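Re: yellow tape in the hall

Chepkoech Sang wrote:
> Is the floor tape staying down? And do we need more before the Mugo
> lot bring their tables in? I can order today.

Staying down, yes. It's on the grey carpet so go easy if you do shift any - pull it low and slow, corners first. 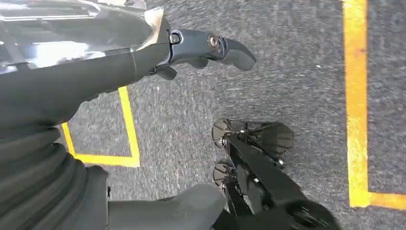

Tables go inside the lines, chairs outside. Scuffed bits can wait till December. 2 more rolls pls, same yellow, and drop them at Misside before 4. Faraji has teh key.

Rushing - ring if stuck.

Pendo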